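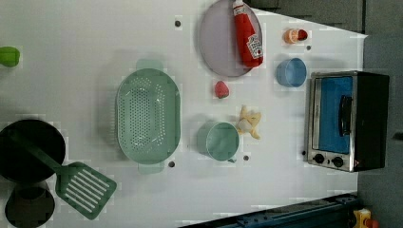 I get a lot of emails about the Ivarmont, the little operetta theatre my blog has been banging on about for years, so I've put the usual questions in one place. Most of them are about Clémence Charpentier, who ran the place and wrote half of what was sung in it, and quite a few are about the props. People always ask how a kitchen scene reads from the back of the balcony, and the answer is big plain shapes and strong colour – a red ketchup bottle with a white cap lying on a lavender plate would do the job nicely, while a tasteful grey jug just vanishes.

Who was Clémence Charpentier?

A composer first, then a manager, then (her word, not mine) a landlady. She came to the theatre as a rehearsal pianist and ended up holding the lease. I've read her letters more times than is healthy and I still couldn't tell you which of the three jobs she liked best.

How many seats did the Ivarmont have?

668 when it opened. It went down to 657 when the orchestra pit was widened, and she grumbled about those lost seats in nearly every letter that winter. If you see the higher figure on an old poster, it's from before the pit works.

How many operettas did she write?

Five that were staged. There's a sixth people ask me about, but all I've ever found is a title page and one song, and the song is in the key she used for everything when she was in a hurry.

Which one should I listen to first?

Kundiletti! It's the one with the cook who inherits a hotel and refuses to leave the kitchen. The second act is a bit long, I'll admit, but the supper quartet is gorgeous and you'll be humming it on the bus. Cerken is the grander piece and the one the critics liked. I find it hard going before the interval.

Was Escobar her business partner or her rival?

Both, at different times. He put up money for the first two seasons, fell out with her over ticket prices and took a lease across the square. They made it up later on, and he came to every Thursday performance and sat in the same box.

Can I visit the theatre?

Yes, but only the foyer and the stalls, and only when there's no rehearsal. The tour starts at 2 and there's no need to book except in November, when the singing competition is on. Wear something warm. The stalls are freezing.

Where can I get the sheet music?

Lộc Quan has been making clean copies from the band parts and has finished Kundiletti and most of Cerken. Write to me through the contact page and I'll pass your message on – please say which voice or instrument you need, as the full score is a monster to print.

Are you related to her?

No, sadly. I bought a box of old programmes at a car boot sale and it rather got out of hand.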